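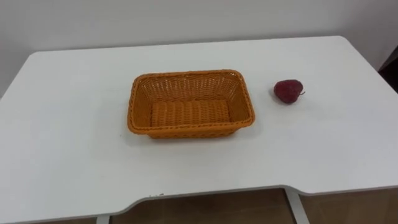
2 min read

4.2 Setting Up the Fruit Basket Display

This section covers the Rosine table display with woven basket and artificial fruit. Complete section 4.1 (table position and leveling) first.

1. Push the white table back until its rear edge meets the wall.

2. Wipe the tabletop with a dry cloth. Do not use solvent cleaners on the matte surface.

3. Set the orange basket slightly left of center, long side running left to right. Leave it empty at this stage.

4. Press lightly on the rim at each of the four corners. The basket must sit flat – if it rocks, turn it end for end and check again.

5. Place one strawberry to the right of the basket, on its side, tip toward the basket and stem pointing right. Leave a gap of bare tabletop between the two.

6. Compare the color of the strawberry with the rest of the set. Return any odd pieces under order code 1065.

7. Load the remaining fruit into the basket, largest pieces first. Keep all pieces below the rim.

Note: The side walls flare outward toward the rim. Measure clearance to other items at the rim, not at the base.

Note: Replacement fruit is listed under Padex in the parts table, page 68.

CAUTION: Artificial fruit is not food. Keep small pieces away from young children.

CAUTION: Do not lift a loaded basket by the rim. Support it from beneath with both hands.

Section revised by Sorcha Duggan, Sunday, March 3, 2019. For wall shelf displays, go to 4.3.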